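Talking Fake Kitchens with Myrto Economou

I got to Bredirham at 8 in the morning with a bagel in one hand and my recorder in the other, and Myrto Economou was already at her desk, steering a robot arm through a kitchen on her monitor. She waved me into the other chair without letting go of the controller. "Two more and I'm yours," she said. It was four more. I ate my bagel.

Myrto runs demonstrations at Bredirham, a small shop that collects practice examples for other companies' robots. (Their biggest customer right now is Grorbridge, who want an arm that can tidy a counter.) Somebody drives a simulated arm through a chore, the computer saves every move, and a stack of those saved runs goes off to train a model. She's been at it since last August, and before that she taught middle school band, which came up more often than I expected!

How she got into it

"I answered an ad that said 'patient people wanted,'" she told me. "I'd just done nine years of beginner clarinet. I figured I qualified."

Her first week was all drawers. Open the drawer, close the drawer, open it again from a different starting pose. Gumaro Arriaga, who trained her, would sit behind her and say nothing at all until she'd finished a full set, and then he'd pull up the list and they'd go through the bad ones together. She said she dropped her shoulders for the first time on day three.

"You grip the controller like it's going to run away. Everyone does. And it shows up in the data, all these tiny shaky corrections. Then the model learns to be shaky too, and you get to watch your own nerves played back to you a month later. I had that happen with a cabinet door. I knew it was me! I recognized it!"

I asked if she could really tell her own runs from somebody else's. She said sure, and that Gumaro's are easy to spot too: he comes straight down on everything, very square, and pauses before he closes the fingers. Cirilo Arriaga (Gumaro's cousin, works the later shift) swoops. They keep both, and on purpose. If every example came from one pair of hands, she said, the model would only ever know one way of getting there.

What a day looks like

The goal for a task is 100 good runs. The tidying task she was on when I visited had taken 133 tries to get there, which she considered pretty decent. The other 33 went into a separate folder with a note on each one.

"We don't throw out the misses. Some customers want them, some don't. But you can't let them sneak in with the good ones. Crescencio found a batch of those in the spring and we had to go back through everything by hand. I saw that kitchen in my sleep."

Crescencio Camacho is the one who checks. He watches every run at double speed and rejects whatever he doesn't like, and I gather there's a running argument between the two of them over what counts as a hesitation. Myrto thinks a short stop in midair is fine if you're lining something up. Crescencio thinks you should've lined it up on the way. I heard both sides over lunch, at length, and I still couldn't tell you who's right.

The layout changes between runs. Objects move, the colors of the walls and floor get swapped, the counter might be marble one time and plain white the next. The program they use for it is called Vananeck, and it deals out a fresh arrangement each time she hits the space bar. I wanted to know if the colors bug her after a while, and she laughed and said she'd painted her real bathroom teal over the winter and didn't work out why until she was on the second coat.

The knife question

I'll admit I asked about knives because I thought it would be exciting. She was very calm about it.

"A knife's just a long thin thing with a good end and a bad end. The trouble is that it's flat. A mug gives you something to grab. A knife lying down gives you hardly anything, so you have to come in low, and you have to turn the wrist so the fingers land on either side of the handle. If it's sitting on a diagonal you turn the wrist while you're still up high. Sponges are a vacation."

The instruction for each run is a typed sentence, and the one she'd been given that morning was to pick up the knife and leave the sponge alone. That second half matters, apparently. Early on, with only one object on the counter, the model learned to go for whatever was there. So now there's nearly always something else in reach, and which one you're supposed to pick up gets switched around.

She let me look over her shoulder for a while. The knife had a yellow handle and was lying at an angle on a brown marble counter, the green block was farther back, and the gripper hung between them with its fingers wide open.

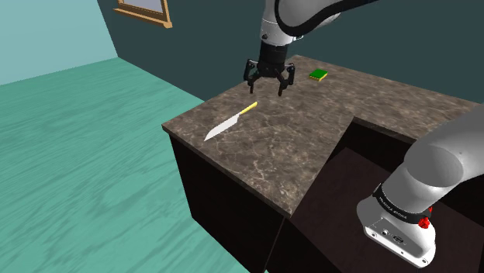 Letting me have a go

Of course I asked. I'd been angling for it since the bagel.

She set me up with a fresh layout and the same sentence, and I went for the handle with total confidence and shut the fingers on nothing. Then I did it again. On my third try I pushed the knife along the counter, and Myrto said, very kindly, "Okay, now breathe out." I think that was the band teacher talking. It took me 18 tries to get one clean pickup, and I yelled loud enough that Apolinar Barajas came in from the next room to see what had happened.

"That one's usable," Myrto said, leaning over to read the log. "Slow, but usable."

Did it go in with the real ones? She wouldn't promise. Crescencio would have to pass it first, and he'd already told me at lunch how he feels about people who stop in midair.

What's next for her is a job called Bermúdez, the same kind of tidying with two arms in place of one, and she's been practicing at home by buttering toast with her left hand. She says it's going badly. When I packed up my recorder she had the controller back in her lap and was hitting the space bar for another kitchen.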